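Ross Canal: Lock Closures and Revised Docking

The upper lock at Ross closes for gate work in June. Hotel barges on the Dirnum to Pommont route will run in two sections while the lock is out of service, with a coach transfer between them. Cabin assignments carry over. Guests move once, after breakfast on the fourth day, and board the second vessel at the Grellent basin at 13:00.

Luggage should be tagged and left outside the cabin by 7:00 a.m. The limit for the transfer is 20 kg per bag. Bicycles travel on a separate trailer and must have pedals turned in and lights removed.

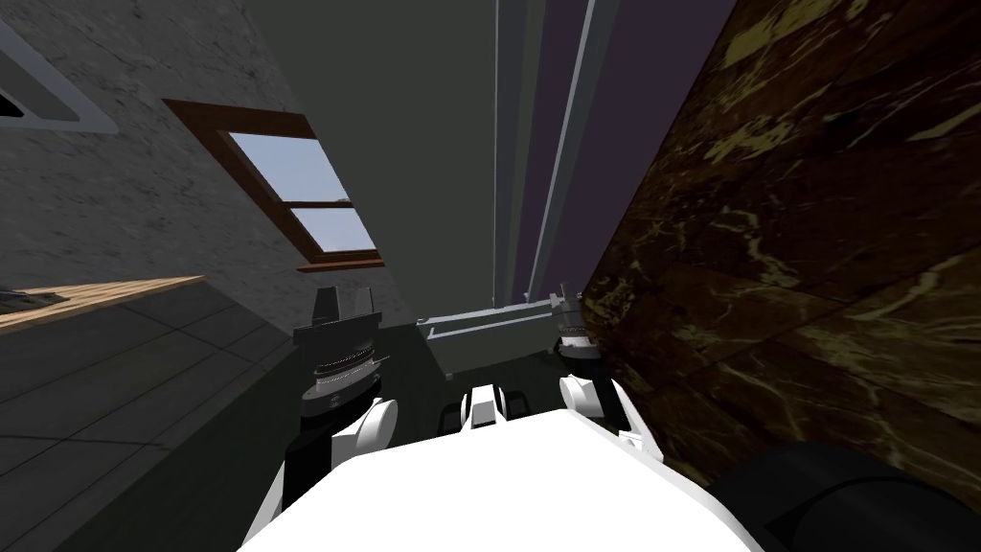 Docking at Grellent

The basin has 3 berths with shore power. The two nearest the road are rated for vessels up to 100 feet. Longer barges use the outer berth, where the gangway is steeper at low pool. Guests who use a walker or wheelchair should tell the booking office before final payment so that an inner berth can be requested. Requests are filled in the order received.

Shore power is now required at all three berths between 10:00 p.m. and 6:00 a.m. Generators may run outside those hours for galley loads only. Air conditioning in the cabins stays on overnight, but the hot tub on the sun deck will be shut down at ten.
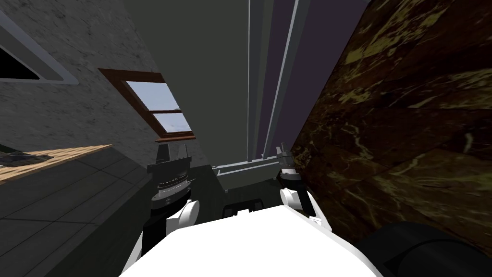 Water tanks are filled at Pommont before departure, and the next fill point is the Grellent basin. Laundry service is limited to the second section of the trip for this reason. Towels are changed every other day on the first section and daily after that.

The published fare does not change. Lock fees at Ross are not charged during the closure, and the amount is applied to the cost of the coach. Sailings that start in Pommont follow the same plan in reverse, with the transfer on the third day. Updated day sheets will be sent with the final travel documents.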